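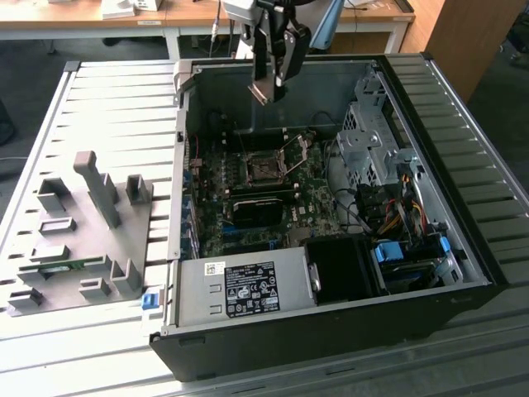

About Vidance

Vidance is an independent evaluation laboratory for robotic grippers, arms, cameras and controllers. We advise manufacturers, recyclers and technical colleges that are considering automation for repair and disassembly work and wish to see how equipment performs on ordinary goods before they commit to a purchase.

Our work began with electronics. Desktop computers remain our principal test article, as a single tower asks a gripper to deal with memory modules, cable connectors, drive carriers and processor sockets within a confined metal case. Parallel grippers are assessed with several fingertip profiles, and each is offered the same tasks in the same order. Parts are placed in fixture trays beside the case, which allows placement to be judged as well as grasping.

A standard comparison consists of 100 attempts per task, repeated under 3 lighting conditions. Attempts that fail are recorded and reported with the others. Some 2,000 attempts are logged in a typical month, and clients receive the complete record together with a written summary.

The laboratory maintains two programmes. The Zedora programme compares end effectors and fingertips on a common arm. The Grulach programme examines cameras and controllers, with particular attention to calibration drift, cable routing and recovery after an interrupted motion. Equipment may be submitted to either programme or to both – a combined evaluation normally requires 5 weeks, including installation.

Vidance also operates a smaller office in Cabanatuan, where staff review recorded trials and prepare reports. All physical testing is carried out at the main laboratory.

We do not sell hardware and accept no commission from suppliers. Loaned equipment is returned at the close of an evaluation, and results are released to third parties only with the written consent of the client.

Enquiries regarding the autumn intake are welcome from March onward. Visits to the test floor may be arranged through the laboratory office.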